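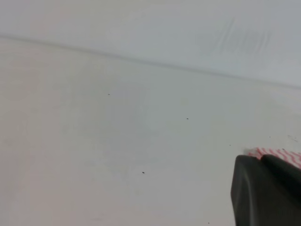

# Surface wiping, white tabletop

From the Ekulitz bench notes, posted Friday, December 14, 2018. The subject is light-colored worktops and the cloths used on them. Pale matte surfaces hide a water film well and hide dark particles badly, so the notes deal mostly with specks and streaks.

**Specks.** Small dark specks on an off-white top should be lifted before any liquid goes down. A dry pass with a flat cloth comes first. Pressing hard at this stage drags grit across the finish. Specks that stay put after the dry pass get a damp corner of the cloth, held in place for a short time and then drawn off in one direction.

**Streaks.** Faint gray streaks show best at a low viewing angle. Plain water on a well-wrung cloth is the first choice. Detergent is kept for grease, and it needs a second pass with clean water – residue left to dry makes new streaks.

**Seams.** Wipe along a seam or edge, then across it once. Wiping only across leaves a line of debris on the far side.

**Cloth.** Thin nonwoven wipe, white with wavy salmon-pink stripes, toothed along two of its borders. Laid out flat before use, it can be checked for trapped grit and then folded in quarters, which gives several clean faces.
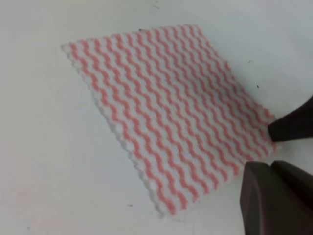

Refold to a fresh face when the one in use looks gray. A nonwoven wipe of this weight is rinsed and reused the same day, then discarded. It should not be wrung by twisting, as the fibers pull apart; press it between the palms.

Stock is listed under item 655 in the Uminach supply sheet, packs of 100. The woven cloths from the May gallery are under item 2219.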